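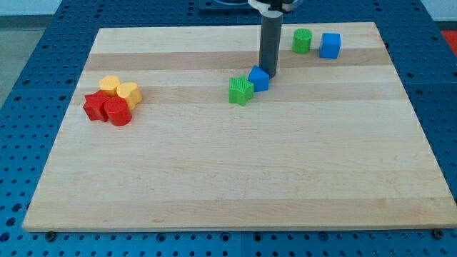

Wesomus motion controller, small one, with the Stustetti desk arm. Quick review, writing this between runs so excuse the mess.

Short version. Good controller. Bad manual. Ugly app. Keeping it.

Price first since everybody asks. $1,221 for the box, power supply, pendant, one arm cable. Arm is separate, already had that. Shipping on top. The camera license is extra too and the store page hides that pretty well, you only see it in the cart. Annoying.

What I'm coming from: the Teixeira controller, two years of it. Solid thing, slow, fan like a hair dryer. Also borrowed a Lalilach for a while in May, so there's a bit on that one further down. Same arm for all of them, same tube gripper, same board, same blocks.

SETUP

More than 40 minutes from box to first move. Most of that was the arm cable. The connector is keyed but the key is tiny and black on black, so you sit there turning it in the dark under the table. Put a dot of paint on it. Then the app wants an update, then the pendant wants an update, then the app again.

Homing worked first try. On the Teixeira I always had to nudge joint two off the stop by hand.

Frame teaching is the best part of the whole product. You touch three points on the work surface, it builds the plane, done. I used the screws in the table as reference points, they don't move and the tip finds them easy. The Teixeira wants four points plus you type in the offset yourself, and if you get a sign wrong it will drive the tip into the table. Ask me how I know.

Tool length is a single number. Good if your tool is a long straight thing like this one. If you have something with an elbow in it there's a page of matrix entry and good luck, the manual gives it half a paragraph.

THE TEST

Sorting shapes by color. Little printed plastic blocks on a wood board: stars, cylinders, cubes, a heart. Scatter them, let the camera find them, pull each color together. Not fancy but it shows up every problem a controller has. Small moves, lots of stops, things close to each other.

The wood board is on purpose. Maple strips, some pale, some darker, and the vision hates it. Yellow on pale maple is the worst combo I have. A plain white sheet would make every one of these systems look good.

106 picks logged over one long afternoon. 13 bad ones. Broke down like this, from my notes:

- mostly bad approach next to a neighbor. Tip comes down beside the block and shoves the one next to it
- a few where the camera didn't see yellow at all
- two where it let go early. Same block both times, the heart
- one I caused, bumped the table

Teixeira on the same job was worse but I never logged it properly so I'm not putting a number on it. Felt like a lot more shoving.

Stars are easy, which suprised me. I figured the points would throw off the center estimate. Nope. Cubes are harder when they're turned, because the default approach angle ignores rotation unless you check a box on the third settings tab. Box is called "Orient." No tooltip. Off by default. Why.

The heart is its own problem. The center it computes is the center of the outline, and on a heart that lands closer to the notch than I'd like. I added a manual offset for that one shape. The Wesomus lets you save an offset per shape class, works great, and it's in the manual nowhere. Found it by clicking around.

TIGHT CLUSTERS

Wanted the blocks touching at the end, same colors side by side. This is where you see how good the slow moves are.

Wesomus: smooth. Really smooth. At the slow setting it creeps the block up against its neighbor and stops. There's a contact threshold based on motor current, and after I turned it down two notches it stopped pushing the whole pile across the board. Default threshold is way too high for light plastic. Set for people moving metal parts I guess.

Teixeira: steps. You can hear it and you can see the tip twitch. Blocks go crooked.

Lalilach: in between. Nice slow moves but it overshoots on the stop, just a hair, enough to open a gap you then have to go back and close.

One thing I still can't get right on the Wesomus is retreat. It lifts straight up and then swings, fine, but if "blend" is on it starts swinging before the lift is done and clips whatever is next door. Turn blend off for clusters. Turn it back on for the open part of the board or the whole job takes forever. You can switch it mid-program with one line, so not a big deal once you know.

SPEED

Fast enough. With blend off it's slower than the Lalilach. With blend on it beats both of the others. I don't run anything at full speed on this table, the top is rigid but the legs aren't, and the arm gets it rocking.

PENDANT

Good buttons. Real buttons, with a click. Jog wheel is great, fine mode is actual fine mode. Screen is dim, and under the shop lights I'm shading it with my hand. E-stop is big and where your thumb expects it. Cable is stiff and wants to knock over coffee. It got mine.

Left handed people will hate the enable switch. One side only.

THE APP

Looks like 2009. Windows inside windows. Undo works for program lines and does not work for taught points, and it doesn't tell you that. I overwrote a good frame and had to teach it again. Export your points. Every time. It's under File, then Tools, then Export, and it saves to a folder you didn't choose.

Program editor is fine. Plain text underneath, so you can open it in whatever you like, and I do.

Color calibration: you click a block, name it, click another. Red, green and blue took one click each. Yellow took me a bunch of tries and a lamp moved off to the side. After the lamp it was mostly OK. The tops of printed blocks have those fine ridges and they catch the light in a weird way depending how they're turned, so sample the same color in a couple positions and let it average. Helps a lot.

Late afternoon it drifted again when the sun came around. Blinds down, fine. A fixed exposure setting exists, it's in the paid camera license. Grr.

NOISE

Quiet. Fan comes on now and then, low. I can take a call next to it. Could not do that with the Teixeira.

STUFF THAT BROKE

Nothing broke. App froze twice, both times during a save. Controller kept running the program through the freeze, which is good or scary depending how you look at it. Pendant lost its brightness setting after a restart. One of the rubber feet was missing from the bag. Support sent one in a few days, no argument.

SO WHICH ONE

If you do light small parts on a desk arm and care about gentle placing: Wesomus. If you already own the Teixeira and your parts are heavy enough to stay put, keep it, save the money. The Lalilach I'd want if they fix the overshoot. Their app is miles nicer, and their support guy picked up the phone at 7 in the evening.

For the gripper people who are going to write in: yes I know a two finger would do the cubes better. Swapping tools next. I wanted the same tool on all three boxes for this one. The tube is slim, it gets in between neighbors, and the straight length makes setup easy. Downside is you can't see much right at the tip from where I stand, so lining up by eye takes a couple of looks from the side.

Settings I ended up with: contact threshold down two, orient on, blend off near other blocks, approach height raised a little from stock, heart offset away from the notch. Start there.

Comments (5)

marlow_bench
Did you try it with the black and white collar or the all metal one? Mine slips a tiny bit in the plastic collar after a day of running.

> Author
> Stock collar. Haven't seen it slip, but I retighten most mornings out of habit. Will mark it with a pencil line and check.

Amna Gilani
The Orient checkbox!! I have had this controller since winter and thought rotated parts just weren't supported. I wrote a whole workaround with taught angles. Going to go lie down. Also for yellow, try sampling it with a red block right beside it, mine got much steadier after that.

tk_reflow
1221 and the camera license is still extra, no thanks. Staying on my Teixeira, hair dryer and all.

pegtable
What's the approach height you settled on? Stock was hitting my tall cylinders.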